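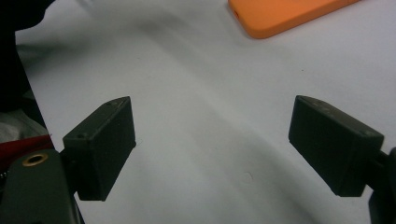
Figure 3. A pale, rumpled surface of the kind discussed in Section 4.2.

4.2 Wrinkling and how people judge it

Wrinkles in household textiles are usually graded against a set of reference panels under fixed lighting. The method works well for flat samples in a lab. It says less about how a cover or sheet looks in a bedroom, where the light comes from one side and the fabric has been slept on, pulled, and folded back. Pale fabrics are a special case. The shadows in the folds are weak, and two people looking at the same sheet often disagree about how rumpled it is (Figure 3).

We asked 138 adults in Plerna to grade their own bedding at home. Each household received a printed card with five wrinkle levels, from smooth to heavily creased, and a short form. Participants graded the bed in the morning before making it and again in the evening. They were asked not to iron or steam anything during the study, and to note which side of the room the window was on. Forms were mailed back in December, and 4 were left out of the analysis for missing the evening grades.

Morning grades were higher than evening grades in most homes. The gap was largest for plain cotton and smallest for the cotton and polyester blend sold locally as Gastent. Linen was graded as heavily creased at both times of day, but the written comments on linen were mostly positive. Several participants wrote that they expected linen to look that way and would not count it as a fault. Comments on creased cotton were more critical, even at the same grade.

Window position mattered more than we had planned for. Beds lit from the side received higher grades than beds lit from the foot or head, and the effect was clearest for white and cream covers. Dark covers showed almost no difference. This agrees with the earlier Tiltenari survey, which used photographs in place of home visits and found that raters changed their grades when the same cover was lit from a lower angle.

Line drying was reported by fewer households than we expected, and we did not have enough of them to compare drying methods within each fabric. Wash temperature was left blank on many forms. We therefore treat both as background information and do not include them in the model described in Section 4.3.

The grading card was drawn up by Jozef Jansen from the Agbeko reference set. Two of the middle levels were hard to tell apart in print, and participants used them almost interchangeably. For the analysis we merged them into a single level. Merging did not change the order of the fabrics in the morning or in the evening.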